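Início > Sala de imprensa > Comunicados
Categoria: Normas e boas práticas em automação

Lastgate contesta selo de conformidade para dados de manipulação robótica

Lekville, terça-feira, 7 de setembro de 2021 – A Lastgate publica hoje a sua posição sobre a proposta de boas práticas da Festach para a recolha de demonstrações com garras de mão, o material com que se treinam braços robóticos. A empresa apoia a existência de regras comuns. Tem sérias dúvidas de que estas regras, tal como estão escritas, melhorem alguma coisa.

O texto dedica 22 páginas ao formato dos ficheiros e cinco linhas ao local onde se trabalha. Cabos no chão, zonas de passagem, altura da mesa e pausas de quem segura as garras ficam remetidos para o "bom senso do operador".

"Já vimos selos atribuídos a partir de um formulário preenchido à secretária", afirma Yesenia Montoya, responsável de qualidade da Lastgate. "Se o avaliador não entra na sala, não sei o que está a certificar."
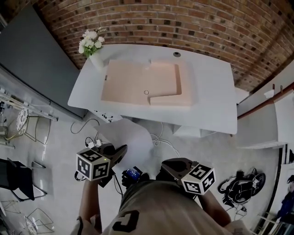 A Lastgate reviu 2,431 sessões próprias à luz da proposta. Passaram 2,124. As restantes foram reprovadas quase todas por falhas de nomenclatura, e em nenhum caso a grelha pediu informação sobre a calibração dos marcadores ou sobre a arrumação dos cabos. Uma sessão mal calibrada com o nome certo no ficheiro teria recebido o selo.

Zanele Modise, que coordena as recolhas no projeto Arango, considera prematura a entrada em vigor prevista para outubro. "Pedem-nos que adotemos um requisito e depois logo se verá como se mede. Para nós, isso é uma recomendação com logótipo."

A empresa propõe três alterações: visita presencial antes da atribuição do selo, registo da calibração no início e no fim de cada sessão e um limite de tempo contínuo com garras na mão, a definir com quem faz o trabalho. Propõe também que os resultados das avaliações sejam públicos, incluindo os negativos.

Até que haja resposta, a Lastgate não usará o selo nos seus materiais nem o exigirá a fornecedores. O parecer completo e a grelha anotada podem ser pedidos ao gabinete de imprensa, em Lekville.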